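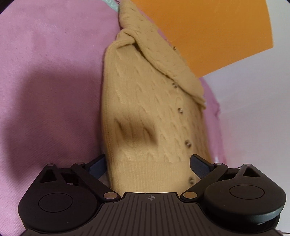 图1 手持夹爪与竖立的驼米色绞花开衫。开衫的下摆罗纹在两个深蓝色指垫之间。

手持夹爪夹取针织衣物:两种指垫和两种镜头的比较
学生项目报告
作者:Auður Bech、Skarphéðinn Bech、Grímur Mogensen
指导教师:Vibeke Lykkegaard

1. 项目的由来

我们的小组在春季学期选择了衣物夹取这个题目。以前的课程作业都用硬的物体,例如木块、杯子和小盒子。硬的物体有固定的形状,所以夹爪的位置如果差一点,结果常常还是好的。衣物不一样。一件开衫放在桌上,每一次的形状都不同,手指碰到它以后形状又会改变。

我们没有使用完整的机械臂。实验室的机械臂在这个学期要给高年级使用,我们申请的时间太晚了。老师建议我们用手持夹爪,由人拿着它做动作,夹爪上的相机记录图像。这个方法有一个好处:如果动作失败,我们可以知道问题主要在手指和相机,不在机械臂的路径规划。它也有一个缺点,在第6节我们会说明。

本报告回答两个问题。第一,带纹路的指垫和平面的指垫,哪一种更适合针织衣物?第二,广角镜头和普通镜头,哪一种让操作的人和后来标注的人更容易看清楚夹取的位置?

2. 设备

夹爪是 Nisach 手持型。它有左右两组连杆,手指可以向中间合拢。中间的面板上印了一个小的十字圆形标记,我们用它检查相机有没有移动:如果标记在图像里的位置和上一次不一样,就要重新校准。这个习惯是 Grímur 提出来的,开始的时候我们觉得麻烦,后来每次开机都做。

指垫有两种。第一种是 Mollico 指垫,深蓝色,表面有凸起的纹路,材料比较软。第二种是 Bolden 指垫,表面是平的,比第一种硬一些,边缘也比较薄。两种指垫可以装在同一副手指上,更换的时候只需要拆下固定件。我们注意到,Bolden 指垫装好以后,如果固定件太紧,垫子的中间会稍微鼓起来。说明书没有写这一点。我们的做法是先装松一点,合拢夹爪一次,再拧紧。

相机装在夹爪的后上方,方向朝着手指。广角镜头和普通镜头用同一个相机座。换镜头以后焦距要重新调节,这个工作花了很多时间,所以我们不在同一次练习中间换镜头。

数据记录用的是 Arnardóttir 教学软件。它可以同时保存图像和手指的开合值。软件的版本在学期中间更新过一次,更新以后文件名的规则变了,Skarphéðinn 写了一个小程序把旧文件改成新的名字。

3. 衣物和场地

我们准备了8件衣物。大部分是我们自己的,也有两件是从二手商店买的。选择的时候我们希望厚度和表面都有差别。其中有绞花开衫、薄的棉T恤、一件带帽的卫衣,还有表面光滑的运动外套。绞花开衫是最难的一件,也是本报告讨论最多的一件。

开衫难的原因有几个。它的表面是绒的,花纹凸起,手指碰到的时候先压到花纹,然后才压到衣服的主体。前面有一排小的圆纽扣,有珍珠一样的光泽,在灯光下有时很亮,自动检测程序会把它们当作其他的东西。它的领子很宽,折叠以后会翻到前面,把门襟的一部分盖住。下摆是细的竖向罗纹,比上面的花纹平整,所以我们最后决定多从下摆夹取。

场地是教学楼里的一个小房间。我们没有布置专门的背景,衣物旁边常常有别的布料。这样做是故意的:如果背景总是白色的桌面,程序学到的东西到了真正的衣柜前面可能没有用。但是背景的布料也给我们带来了困难,比如阴影落在布料上的时候,边界变得不清楚。

4. 方法

每一次尝试有相同的步骤。操作的人把夹爪张开,移动到衣物的边缘,合拢手指,向上提,保持一会儿,然后放下。另一个人坐在旁边,只看屏幕,不看衣物。他要说出手指夹到了哪里:下摆、领子、袖口,或者不知道。我们用这个方法测试镜头,因为将来的程序也只能看到图像。

结果分成三种。“好”的意思是衣物被提起来,并且没有从手指之间滑动。“滑”的意思是衣物提起来了,可是位置改变了。“掉”的意思是衣物没有离开桌面,或者在保持的时候落下。一开始我们没有“滑”这一种,只有成功和失败。Imogen Bellamy 是另一个小组的同学,她帮助我们看了第一批记录,认为很多“成功”其实是衣服挂在手指的角上。她的意见是对的,所以我们把第一批记录全部重新看了一遍。

衣物放置的方式也有两种。一种是折叠以后平放,另一种是折叠以后竖着放,像在抽屉里那样。竖放的时候,夹爪从一侧接近,衣物很高,会挡住后面的东西。平放的时候,夹爪从上面接近,主要的问题是找到一层,而不是把几层一起夹住。

整个学期我们做了367次记录。去掉其中19次,原因是图像文件损坏,或者操作的人忘记张开夹爪就开始移动。被去掉的记录保留在单独的文件夹里,没有删除。两种指垫使用的次数接近,但不完全相同,普通镜头的记录也比广角镜头少。因此我们在下面主要说明看到的差别,没有给出精确的百分比。老师同意这样写,并且要求我们在报告里说清楚理由。

5. 结果

5.1 指垫

对绞花开衫和卫衣,Mollico 指垫比较好。纹路可以进入针织的表面,手指合拢以后,衣物很少滑动。夹下摆罗纹的时候差别最清楚。罗纹的方向是竖的,向上提的时候,平的 Bolden 指垫容易沿着罗纹滑出去。我们试过用更大的力,开衫的下摆被压得很平,放开以后要过一会儿才恢复,所以我们没有继续加力。

对薄的棉T恤,两种指垫都可以夹住,但是 Bolden 指垫更容易只夹一层。它的边缘薄,可以从折叠的下面进去。Mollico 指垫比较厚,常常把两层或者三层一起推开。如果任务是把一叠衣服最上面的一件拿走,我们会选择 Bolden。

运动外套的结果让我们意外。我们原来以为光滑的布料需要平的指垫,这样接触面积大。可是两种指垫都滑,而且滑的方式不同。用 Bolden 的时候,外套慢慢地下来。用 Mollico 的时候,外套先保持不动,然后突然全部落下。Grímur 认为突然落下更危险,因为程序没有时间反应。Skarphéðinn 不同意,他说慢慢滑动也不会被我们现在的程序发现。这个问题我们没有解决,两个人的意见都写在这里。

Mollico 指垫还有一个实际的缺点。绒的衣物会在纹路里留下细毛。做了一段时间以后,纹路变浅,夹取的感觉改变了。我们用软刷子清理,开始是每天一次,后来在换衣物的时候也清理。前两周的记录没有写清理的时间,这是我们的疏忽。

5.2 镜头

广角镜头可以同时看到两个手指和衣物的大部分。看屏幕的人用广角镜头时,比较少说“不知道”。对竖放的衣物,这个优点很大。以图1的开衫为例,从下摆到翻折的领子都在图像里,看的人可以用领子和纽扣判断衣服的方向。使用普通镜头并且靠近开衫时,屏幕上几乎只有花纹,看的人不能确定那是正面还是背面。

广角镜头的缺点是边缘变形。衣物在图像边缘看起来是弯的,角落也比较暗。对人来说,这没有很大的影响,过几分钟就习惯了。对我们的边缘检测程序来说,影响比较大,直的折线变成曲线,程序把它分成几段。做了畸变校正以后情况好一些,可是校正又会裁掉一部分图像。

普通镜头在夹薄衣物的时候有用。它可以看到折叠处的层数,这在广角图像里太小。Vibeke Lykkegaard 老师问我们,能不能装两个相机。我们讨论过,但是手持夹爪已经比较重,操作的人做完一组练习以后手腕会疼。再加一个相机,可能动作的质量会下降。

5.3 光线和阴影

这一部分不在原来的计划里。我们发现,夹爪和操作的人都会在布料上产生阴影,阴影的边缘是软的,位置随着手移动。深色的折痕和阴影在图像里很像。程序有时把阴影当作衣服的开口,然后建议手指到那里去。

我们比较了两个办法。第一个办法是把灯放到操作者的对面,阴影就落在操作者这一边。第二个办法是用两盏灯,从左右照。第二个办法的阴影比较浅,但是纽扣的反光变强。最后我们用了第一个办法,没有再改变,因为如果光线一直改变,前后的记录就很难比较。

6. 讨论和不足

手持的方法有一个重要的问题:人太聪明了。操作的人感觉到衣物开始滑动,会不自觉地转动手腕,或者放慢速度。机械臂不会这样做。因此,我们记录为“好”的一部分尝试,在机械臂上也许是“滑”。我们试过要求操作者保持手腕不动,但是很难检查他有没有做到。软件保存手指的开合值,不保存手腕的力。

第二个不足是操作者不同。Auður 做的记录最多,她接近衣物的速度也最慢。Grímur 比较快。我们在分析的时候没有把操作者分开,下一次应该让每个人用每一种指垫做相同的数量。

第三,“只看屏幕”的人后来认识了所有的衣物。在学期的后半段,他只看到一点颜色就知道是哪一件,也知道它的下摆在哪里。所以5.2节里镜头的比较,前半段的记录更可靠。如果可以,应该请没有见过这些衣物的人来看。Imogen 在五月帮我们看了一个下午,她的回答和我们的方向相同,不过次数太少。

还有一点关于衣物本身。针织衣物用久了会变松。开衫在学期结束的时候,下摆比开始时宽,我们用尺子量过,但是开始时没有量,只能和照片比较。这样的变化会不会影响结果,我们不知道。

7. 给下一组同学的建议

如果主要夹取厚的针织衣物,请先装 Mollico 指垫,并且准备刷子。如果主要是一叠薄的衣物,请装 Bolden。两种都要用的时候,把更换指垫的时间写进计划里。

镜头请从广角开始。先用十字标记检查相机位置,再开始记录。检查的结果写在本子上,不要只记在心里。

竖放的衣物,建议从下摆或者底部的平整处接近,不要从领子接近。宽的领子会折叠和扭转,手指合拢时,它可能整个翻过来,盖住相机看得到的部分。门襟上有纽扣的时候,手指要离开最下面的纽扣一点距离。我们有几次夹在纽扣上,指垫上留下了圆形的印子。

文件名请在第一天就决定。我们花在改名字上的时间比花在畸变校正上的还多。

8. 工作分配

Auður Bech:大部分夹取动作,衣物的选择,报告第1、3、5节。
Skarphéðinn Bech:软件、文件整理、边缘检测程序,报告第2、4节。
Grímur Mogensen:指垫和镜头的安装、校准、灯光试验,报告第6、7节。

项目一共进行了8周,最后一周用来写报告。我们感谢 Vibeke Lykkegaard 老师对每一稿的修改意见,也感谢 Imogen Bellamy 重新看第一批记录。中文不是我们的母语,文中如果有不准确的词,请以第4节的定义为准。

两套指垫和普通镜头已经放回器材柜。剩下的备用固定件在一个小袋子里,和指垫放在一起。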